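Setting Ink and Removing Stains on Printed Cotton

Screen-printed cotton fails at the print long before it fails at the seams. Heat and abrasion do most of the damage. Turn the garment inside out, close any zippers in the load, and wash at the coolest setting that still clears the soil.

Pretreat the fabric around the print, not the print itself. Mix 2 teaspoons of liquid detergent into a cup of cool water and apply with a soft brush, working from the back of the cloth. Leave for 12 minutes and rinse. Oxygen bleach is safe on most plastisol inks. Chlorine bleach will yellow the ink and weaken the cotton under it.

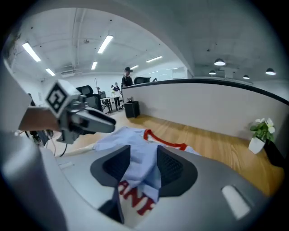 Light blue cloth with red lettering and a red trim band edged in white.

Red trim next to a pale body needs a dye test before the first wash. Press a damp white rag against an inside seam for a minute. If color transfers, wash the item alone with a dye-catching sheet — the Cloltik sheets can be cut in half for small loads.

Dry flat or on a line, out of direct sun. If a dryer is used, select low heat and remove the garment slightly damp. Iron from the reverse side only, with no steam over the letters. A print that has begun to lift at one corner can be pressed back under baking parchment, but the repair rarely lasts past a few washes.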